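Norarow Hard-Wax Oil for Worktops and Tables, 1000 ml

2026-07-04
By Chelsea Lockwood

Norarow Hard-Wax Oil is a one-part finish for interior wooden surfaces that see daily kitchen use: tables, islands, breakfast bars and cutting-height worktops. It is supplied in two finishes, Clear Satin (item 213) and Clear Gloss (item 505). Both use the same blend of plant oils and hard wax. The only difference is the matting agent in the satin version, which settles in storage and has to be stirred back in.

The product replaces the older Norarow Table Oil. The two can be used one over the other if the old coat is sound and has been scrubbed with Maro Soap Concentrate and left overnight. Table Oil that has gone sticky must be removed first with white spirit and a gray pad.

Suitable surfaces

Solid hardwood and softwood, edge-glued panels, end-grain blocks, veneer over 0.6 mm. On veneer, do not sand through to the backing at the corners. Oily tropical woods should be wiped with solvent no more than 30 minutes before the first coat. Cork can be treated but takes up to twice the listed quantity.

Do not use on floors, on exterior wood or over polyurethane varnish. Oil applied over varnish stays on the surface and will not cure properly. If the existing finish is unknown, put a few drops of water on a clean spot. Water that darkens the wood within five minutes indicates an open surface.

Preparation

Sand in the direction of the grain to P150 for satin and P180 for gloss. Finer sanding closes the surface and reduces uptake, and on dense maple the second coat may then peel at the edges. Vacuum, then wipe with a dry lint-free cloth. Tack cloths leave residue and are not recommended. Moisture content of the wood should be under 12 percent.

Gloss shows scratches across the grain more than satin does. On figured or strongly colored wood, check the sanding under a low side light before opening the can. 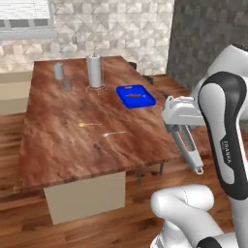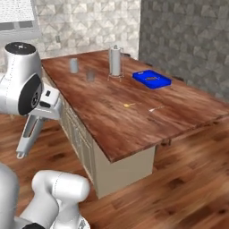 Wooden kitchen surfaces, tiled room. Computer renderings.

Application

Stir for two minutes with a flat stick that reaches the bottom of the can. Apply a thin coat with a Sárközi white pad or a short-nap roller. After 15 minutes remove everything the wood has not taken up. Overlap marks cannot be polished out later, so work the full length of the board in one pass. Treat the underside of loose tops with one coat to limit cupping.

Second coat after 12 hours at 68 °F. Third coat on end grain only.

Technical data

Contents: 1000 ml
Coverage, first coat: 39 square feet per 100 ml on beech
Coverage, second coat: slightly higher, depending on sanding
Application temperature: 59 to 77 °F
Dust dry: 4 hours
Light use: 24 hours
Full cure: 14 days
Cleaning of tools: white spirit
Shelf life, unopened: 5 years
Shelf life, opened: 12 months with the lid pressed down

During the cure period keep water, hot pans and rubber feet off the surface. Wipe up vinegar, lemon juice and red wine at once. Iron-bearing cookware left on damp oak will cause blue-black stains under any oil finish. These are treated with oxalic acid before re-oiling; see the stain sheet by Kálmán Kozma.

Maintenance

Clean with a damp cloth and diluted Maro Soap Concentrate. Do not use scouring powder or microfiber. Dull areas can be re-oiled locally in satin. Gloss tops should be re-oiled edge to edge.

Safety

Cloths and pads soaked with oil can ignite on their own. Lay them out flat outdoors to dry or store them under water in a closed metal container. Ventilate during application. Keep away from children.

Availability

Both finishes are in stock. The 250 ml satin can is out until August. Sample sachets are sent with any order of Clelta sanding discs. Trade accounts: ask for Tumelo Rampersad.

Related items
Maro Soap Concentrate
Sárközi White Pads, pack of five
Clelta Sanding Discs P150 and P180
Norarow End-Grain Sealer
Stain sheet: iron, wine and water marks (PDF)

Contact | Shipping and returns | © 2026 Norarow Wood Finishes | Back to top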